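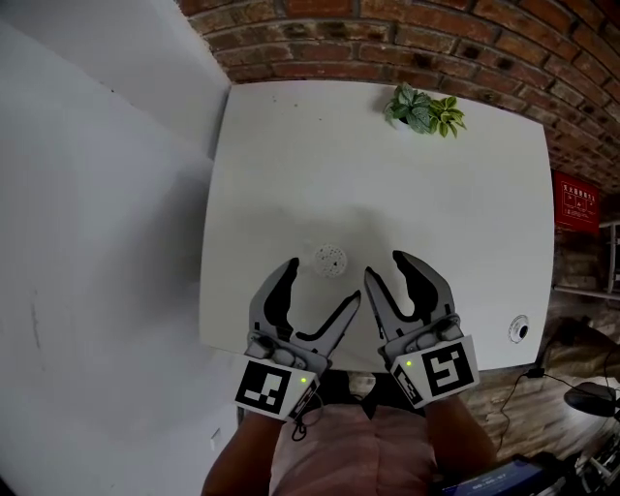
Open day at Matlala: an interview with Lizelle Mokoena

The Matlala workshop opened its doors to visitors one morning in July. Lizelle Mokoena ran the handheld gripper table, where an operator picks up small objects with a gripper in each hand while the motion is recorded. We spoke to her between sessions.

She began with the markers, the black-and-white squares on the white base of each gripper. "They give us position and orientation," she said. "If a marker is hidden for too long, we drop the take." Operators are told to keep their wrists turned so that the squares stay exposed. Most learn this within a few takes.

Each gripper has two curved black fingers. Mokoena considers the curve a compromise. "It holds a round part well. A flat part is harder to lift from a plain tabletop, and a thin disc is the worst case. You have to catch the rim with one finger and bring the other one down behind it."

The small perforated disc on the table was chosen for that reason. It is white, and so is the table. "Low contrast, low profile," she said. "If the policy can deal with that, I worry less about the rest."

Visitors were allowed to try the grippers after a short briefing. Frans Van Beek, a process engineer from Terkbridge, took six turns. His question was about force: the operator feels the object through the handles, but a robot arm will not. Mokoena agreed that this is a limitation. "We record how far the jaw is open. We don't record what the hand felt – that part is lost."

The current set holds 2199 takes, of which 600 use both hands. Two-handed work takes longer to label, and Indira Thomas checks every one of those takes before it is released for training.

Asked whether the potted plant would be moved off the table, Mokoena said no. "Real tables have things on them. The operator works around it."

The next task on her list is passing a part from one gripper to the other in the air. Trials start once the new finger pads arrive from Guvholm.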